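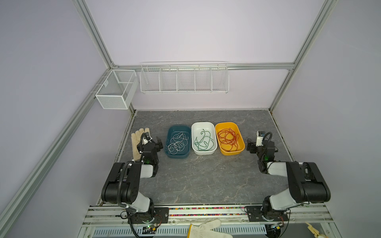 Page last changed: March 17, 2020

Sorting cords and wires at home: your questions answered

We get a lot of letters about cords (more than we ever expected when we began the Mondau tidying pages!), so we have gathered the ones that come up most and tried to answer them properly.

Do I really need a bin for each colour?
You don't need one, but it does make life easier. Three small plastic bins side by side will do nicely for most people — one for white, one for green, one for red or orange. The bins needn't match the cords, either. White cord in a dark teal bin and green cord in a white one are both easy to see at a glance, which is half the battle when you are hunting for something in a hurry.

Should I coil everything before it goes in?
Only if you enjoy it. Loose loops are perfectly all right for thin cord that you use often. For anything longer than 300 cm we would wind it first and tie it in the middle, as long pieces do like to wrap themselves round their neighbours.

Everything I own is in one big ball. Where do I start?
Put the kettle on, and then put the whole ball down on a clear bit of table with your bins close by.

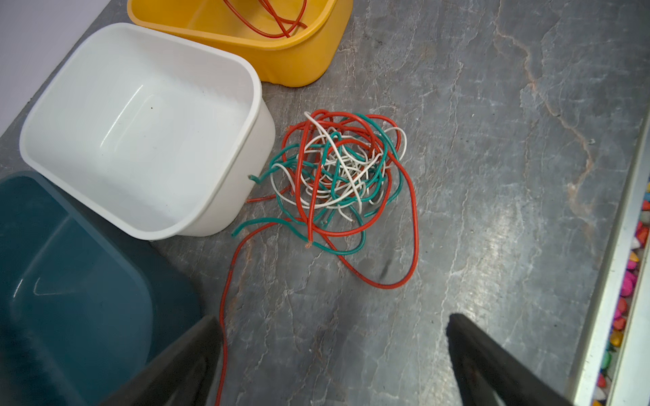

Look for a long end that has already wandered off by itself and follow it back gently with your fingers, loosening as you go. The outside loops are usually the widest, so take those first and leave the tight, kinked bits in the middle until there is less wrapped round them. Please don't pull hard. A ball of 8 or so cords can take a whole evening, and there is no shame in stopping for supper.

Can I wear gloves?
By all means. A plain fabric work glove is kind to the hands if you have a lot to get through, though you may want bare fingertips for the small knots.

What about wire baskets on the wall?
We are very fond of them for plugs, ties and labels. The long Perron basket in our list is 495 mm from end to end, and the smaller Skesus one suits a corner. Thin cord does poke through the mesh, so we keep that in the bins.

Can I send you my own question?
Please do, and tell us what sort of cords you have. The older answers, all 38 of them, are on the Prutari page, and we add new ones every August.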